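Flovance Wrestling Results Archive: Data Card

Version 2, released May 11, 2025

Summary
The archive lists match results from professional wrestling cards promoted by Halis Wrestling at the Rizzi Hall in Trevemville. It covers 17 events. Each row is one match, with the event, the billed names, the stipulation, the result and the running time.

Sources
Results were entered from printed programs and checked against the ring announcer's sheets. Where the two disagree, the sheet is followed and the row is flagged.
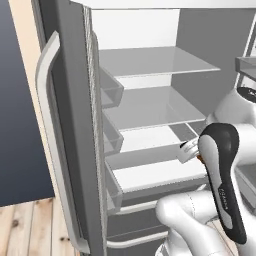
Running times are given in minutes and seconds, from bell to bell. Matches stopped at the 90-minute limit are coded DRAW-TL. Battle royals list the winner and the last wrestler eliminated — earlier eliminations are not recorded.

Known gaps
The July cards lack running times. Two title changes are unconfirmed.

Use
Free for research and fan reference with credit to Flovance. Legal names are excluded and should not be added to derived files.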